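Orkurari equipment plan

From the Lanengate Wiki, an encyclopedia of small robotics programmes

The Orkurari equipment plan is a purchasing and budgeting scheme for hand-held robot grippers, drawn up at the Trultport laboratory of the Lanengate group. It sets out what a small team should buy in order to record people handling everyday objects in ordinary homes, in what order the purchases should be made, and how much money should be kept back for repairs. The first version was written by Yetunde Okeke and adopted on 6 December 2020. Later versions changed the order of buying and the treatment of spare parts but kept the same general shape.

The plan is named after the Orkurari project, for which it was written. It is sometimes confused with the Kimaro list, a shorter document that covers only workshop tools.

Contents
Background
Scope
Cost structure
Choice of gripper
Test objects and rooms
Storage and computing
Order of buying
Maintenance and replacement
Criticism
Later versions
See also

Background

Before the plan, the Trultport laboratory bought its equipment one item at a time. A request was made when something was needed, and the money came from whichever fund had any left. This worked while the laboratory had a single bench arm and a few fixed cameras. It worked badly once the group began to gather recordings outside the laboratory, where a missing cable or a flat battery could cost a day's work and a return journey.

The Orkurari project was meant to train a two-fingered robot arm to pick up, turn and put down household goods. Driving the arm by remote control was slow, and the arm could not easily be carried into a flat. The group settled on hand-held grippers: tools held and worked by a person, with fingers like those of a robot and a camera fixed above them. The recordings show the fingers and the object from close to where a robot's wrist camera would be.

A gripper of this kind costs far less than an arm. Okeke's first costing found, however, that the gripper itself made up less than half of what was needed to keep one person recording. The rest went on batteries, memory cards, mounts, cases, travel and the time spent checking the files. The plan was written to bring these costs into one place.

Scope

The plan covers equipment for recording in homes, small shops and shared kitchens. It does not cover the robot arm on which the trained software is later run, nor the building costs of the laboratory. Wages are left out, apart from the hours given to checking and repair.

Three levels of purchase are described:

Starter. One gripper set, shared by the whole team, for trying out the method.
Working. Enough sets for each person recording, with one spare.
Full. As for the working level, with a second computer for checking files and a stock of finger parts.

The plan advises teams to spend at least one full season at the starter level. The Trultport laboratory did not follow this advice itself and moved to the working level in August, before the first set had been fully tested.

Cost structure

The plan gives a price of £2659 for a complete starter set, delivered. The sum includes the gripper, the camera and its mount, two batteries, a charger, memory cards, a padded case and a small tool kit. It does not include a computer, and value added tax is shown on a separate line for teams that can reclaim it.

Costs are divided into those paid once and those paid again. The case, the mount and the tools are treated as paid once. Finger pads, cables and memory cards are treated as stock and have a yearly line of their own. Batteries fall between the two and are written down over their expected life.

A reserve is held against each set and may be spent only on repair. Unspent reserve is carried into the next year. Okeke's notes say that this rule was the hardest part of the plan to have accepted by the group's finance office, where unspent money had until then been taken back.

Travel has its own heading. The plan asks for visits to be grouped by district, so that one trip with one case of equipment can serve more than one home.

Choice of gripper

The plan does not name a preferred maker. It gives points to look for when comparing quotations and asks for at least three quotations at the working level and above.

Weight comes first. A tool that feels light in a showroom may be tiring after an hour, and tired hands give poor recordings. The second point is the opening of the fingers, which should match that of the robot the recordings are for. A wider opening is useful for cartons but is of no help if the robot cannot copy it.

The linkage is the next item. Grippers with exposed arms and pins are easy to clean and to inspect, though hair and thread can catch in them. Enclosed designs stay cleaner and have to be sent back to the maker when they wear. The plan leans towards exposed linkages for teams with someone able to do small repairs.

Buyers are also told to ask whether finger pads are sold separately, how long the maker intends to stock them, and whether the camera can be replaced with another model. A quotation that leaves any of these questions unanswered is to be sent back.
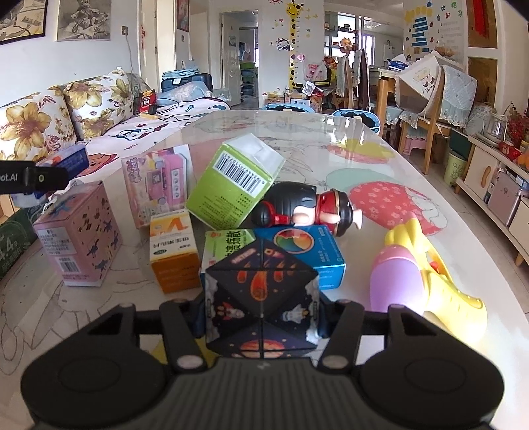 Hand-held gripper closed on a folding magnetic puzzle cube, with cartons and toys on the table behind it.

Test objects and rooms

The budget line for test objects is small. Most of the goods handled are those already in the home being visited, such as medicine boxes, toys and food packets. The plan allows for a modest box of extra objects to be carried along, chosen to fill gaps in what has been recorded so far. Folding puzzles and other objects with moving parts are listed as worth having, as are cartons with glossy faces.

The box used at Trultport holds 60 objects, each with a number on a stick-on label. Labels are placed on the underside to keep them out of the recordings as far as possible. Objects lost or damaged on a visit are replaced from the stock line and not from the repair reserve.

No money is set aside for dressing or clearing rooms. Furniture, wall decorations and table coverings are left as the household has them. An early draft included plain table mats, meant to cut down reflections from shiny surfaces. The mats were dropped after a trial, on the grounds that the robot would meet the same reflections later and would need to cope with them. The saving was moved to the battery line.

Households receive a fixed payment for each visit. The plan treats this as an equipment cost, an unusual choice that has been kept in all versions.

Storage and computing

Video takes up a great deal of space, and the first costing set aside too little for it. The present plan works backwards from the number of recordings wanted. For the Orkurari project the target was 3000 recordings in the first round, each holding one short task from pick-up to release. Storage is then bought for twice the space that the target needs, so that every file can be kept in two places.

One ordinary office computer is enough for checking at the starter level. Graphics cards are not covered. Training is done on shared machines, and the plan advises against buying a training computer out of an equipment grant until the recordings have been shown to be usable.

Cards are cleared only after both copies have been opened and viewed. This takes time, and the plan allows one hour of checking for every two hours of recording.

Order of buying

The order set out in the second version is as follows:

Storage and one checking computer.
One gripper set, with spare finger pads ordered at the same time.
Second battery pair and charger.
Box of test objects.
Further gripper sets, ordered together to keep them alike.
Finger stock and second checking computer.

Storage was moved to the top after the Trultport team had to stop recording for want of room on its drives. Ordering the later sets together is meant to avoid small differences between batches, such as a changed lens or a moved mount, that would have to be corrected in software.

Maintenance and replacement

Each set has a log sheet kept in the lid of its case. Pads are looked at before every visit and changed when the surface is shiny or torn. Pivot pins are checked for play once a month. A gripper that no longer closes evenly is taken out of use and the spare is issued in its place.

The plan expects a gripper to last for two years of regular recording. Cameras are expected to last longer — the limit is usually the socket for the cable, and this can be replaced at small cost.

Criticism

Some members of the Lanengate group held that the plan was too detailed for a team at the starter level, which might spend more hours on log sheets than on recording. Others thought the repair reserve too high and pointed out that most of it was carried over unspent in the first year. The advice to seek three quotations has been described as hard to follow in places where few suppliers will deliver.

The plan has also been faulted for its silence on insurance. Cover for equipment used in private homes was left to each team to arrange until the third version.

Later versions

The second version changed the order of buying and dropped the table mats. The third added a page on insurance, a loan form for teams sharing sets, and a short table for turning the prices into other currencies. Shared stock orders with the users of the Kimaro list have been discussed but are not part of any version.

See also

Kimaro list
Lanengate group
Wrist camera
Equipment reserve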